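Collecting Demonstrations for a Two-Arm Bag Task
Student project report, Lellmont robotics lab
28 Oct 2018

3. Data collection

The goal of the Kinside project was to train a policy that handles soft goods in plastic bags with two arms. Rigid objects had been covered by an earlier group, so we spent our time on cloth and film. The policy learns only from recorded demonstrations, and most of the work in this project was making those recordings.

One student drove both arms at a time. The other reset the cell between episodes and wrote down any problem in the log. We recorded in blocks of 10 episodes and then switched places, which kept the driving from getting sloppy. An episode started when both arms left their rest position and ended when the driver pressed the foot pedal.

Views were saved from a fixed camera at the cell and from a small camera at the wrist. All streams were stamped by the same clock. In August we lost a week to a clock error and had to throw out everything recorded before the fix.

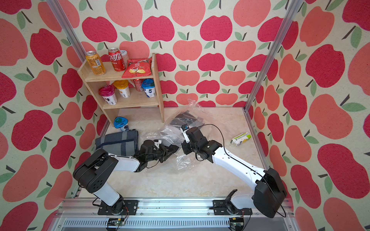
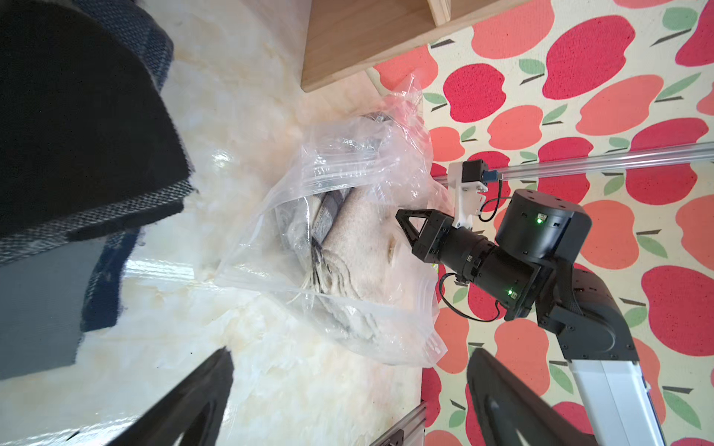
We changed the layout between blocks. The cloth, the bag and the items nearby were swapped or moved so that the policy could not rely on one fixed arrangement. Clear plastic was the hardest material to work with. Its edges are difficult to find on video, and glare changes whenever the film moves. Drivers said they relied more on the wrist view for the grasp and on the fixed view for bringing the arms together.

Our target was 2,000 episodes. We kept 1,380. Another 368 were recorded but rejected in review, mostly for dropped grasps, long pauses or arms that bumped each other. Rejected episodes were labeled with the reason and stored in a separate folder.

Review was done with Sellov, the playback tool written by last year's group. It shows the views side by side but cannot step backward, so checking the exact moment of a grasp meant restarting the clip. We would fix this before collecting more data.

4. Training setup

The network and settings follow the Fakhoury baseline without changes. We held out whole blocks for testing, so that near-identical layouts did not end up on both sides of the split.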